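Progress report to the Prunilness small grants desk
Second report, covering January through April
Project: Batista, a two-armed helper for the shared workshop
Written by Adanech Kumsa

Dear Ayane Imai and everyone at Prunilness,

Thank you for being so patient with us. I know this was meant to reach you at the start of the month and I have been promising it since before the first warm weekend. We had a good stretch of building and I kept putting off the writing so I could say a little more, and then a little more after that (Tekle says I would still be adding to it in the fall if he let me).

Where we were last time

When I wrote in winter, Batista was a base, a body shell and one arm that could lift itself and not much else. The second arm was in a crate under the bench. We had the hands, but only the right one was wired, and the fingers closed all at once like a mitten. You asked us three things in your reply: whether the second arm would be on by spring, whether we had settled on a first household chore, and how the money was holding up. I will try to take those in order, though I tend to wander.

The second arm

It is on! Tekle Negussie did nearly all of the mounting, over a run of evenings, with Shewit Workneh holding the shoulder in place and reading him the bolt settings. The first attempt sat a hair too far forward and the elbow knocked against the body shell whenever it folded, so off it came again. The new bracket is thicker and we drilled it ourselves on the old drill press. It has been on for five weeks now and we have stopped checking it every morning, which I take as a compliment to the bracket.

Both hands are wired finger by finger. This took a lot longer than the plan said. Each finger has its own thin cable and they like to cross over one another at the wrist, and there was one long Sunday-feeling sort of afternoon when the left thumb answered every time we asked for the ring finger. Shewit relabeled everything with colored tape and drew a chart, and the chart is now taped up inside the tool cabinet where we can all find it.

The cables along the forearms are still on the outside. We would like to tuck them in, but every time we do we need to get at them again two days later, so for now they stay where they are.

The software side

Bontu Sisay has kept us on Nullari for the motion planning, and I am glad she talked us out of switching. We did try Druter for a couple of weeks in February for the hand control. It was pleasant to use but we could not get it to talk to both arms together without a long pause in between, and a robot that thinks for that long with a drink in its hand makes everybody in the shop nervous. So we went back, and Bontu carried over the one part of it we really liked, the soft closing, where the fingers slow down as they come near to touching something.

We have been running grasp trials as a way of keeping ourselves truthful. Our target in the proposal was 500 logged grasps by the end of April, and the log stands at 502. Bontu would want me to tell you that a logged grasp is any attempt, good or bad. We write down the object, which hand, and a few words on how it went. Some of those few words are not fit for a report. The most common trouble is a slow turn, where the hand closes properly and then the thing rolls a little in the fingers on the way up. Softer fingertip pads have helped, and we have a second set to try that are a bit stickier.

Choosing a chore

We went back and forth on this more than on anything else. Folding towels was my favorite, and I was outvoted. Shewit wanted tool sorting, which would be useful to the shop, but most of our tools are heavy or sharp or both. What we settled on is putting away and fetching drinks. It uses bending, reaching and holding, there is a door involved, and we already have a fridge in the corner of the shop that all the members use. If it goes well we can show it to a neighbor who has never thought about robots in her life and she will understand right off what it is for.

The plan is to build it up in pieces. First picking up a bottle that is handed over, then carrying it, then placing it on a shelf, and the door last of all. Handing over and holding are the parts I would call done. Carrying is coming along. Placing is what we are working on at present, and the door has only been talked about, mostly by me, at length, over lunch.

Money

You granted us 3,000 for the year. We have spent 2,000 of it, the larger share on the second arm's motors and the finger cables, and the rest on bracket stock, the fingertip pads and a replacement power supply. The power supply was not in the budget. The old one began to hum and then smell, and Tekle did not care to find out what came next. What remains should carry us through the door work, and I don't expect to come back to you asking for more this year. Receipts are in the folder I shared with Ayane, and I have added notes next to the two that faded.

What has been hard

Space, mainly. The shop is busy in the evenings and Batista needs more floor than we first thought, what with two arms that swing out. We have moved our sessions to early mornings, seven o'clock when we can manage it, and the coffee bill has gone up (that one is on us, not on you). We also lost most of a week in March to a wheel that would not track straight on the shop floor. It was a worn bushing, a very small part to have caused so much grumbling.

What comes next

Between now and the summer we want to finish placing, first on an open shelf at waist height and then lower down. After that comes the fridge door. Shewit is sketching a simple loop for the handle in case the fingers can't get a good hold on it by themselves. Bontu would like another round of trials with lighter bottles. I would like a day when we simply invite you over, and if any of you are nearby in June please do come, we will put the kettle on.

Low reaches

Our shelf work has shown us that the low reaches need the most care, and that is where the next several sessions will go. When the body leans down, the shoulder has less room and the forearm comes in at a slant, so whatever is in the hand comes in at a slant too. You can get a sense of it with the yellow-capped bottle in the right hand, which is lying nearly on its side in front of the bottom part of the fridge with the cap end tipped up. Bontu is adding a wrist step so the bottle can be brought upright before the arm goes any farther, and Tekle wants to try the same reach with the base set back a little to give the elbow more room. I will let you know in the next report which of them had the better idea, or if we ended up using both.
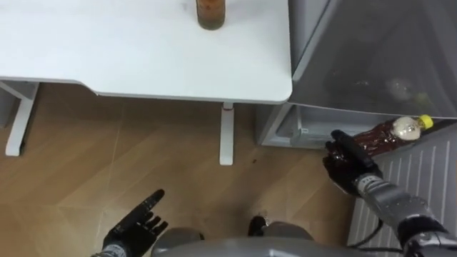
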